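ok gripper maintenance thread, short one, bench is booked again at 4

Unit 2 at Kitden. 2346 cycles on this pair of pads when I looked this morning. Last pair got swapped at 1401 and they were way worse, so the slower close speed is helping I think

Faces are scuffed on both sides, lower corners chipping. Bushings I'm leaving alone til there's play in them 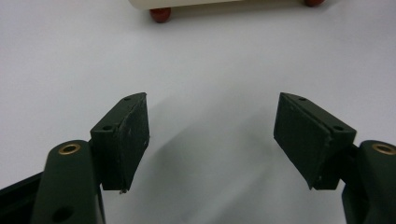 Swap order for whoever does it next: power off, fingers open. Two screws per pad, from the top. Do NOT crank them, the green stuff strips if you look at it wrong. Wipe the seat before the new pad goes on

then re-zero. Close slow on nothing, check the tips meet, open, do it again. Renu skipped this in February and we chased a 1 mm offset all afternoon lol

Spare pads are in the Zillico box, bottom drawer. Three left pads, one right, so somebody pls print rights. Kuldeep has teh file

going to run these to 2944 and then pull them whatever they look like. will post the old ones next to the new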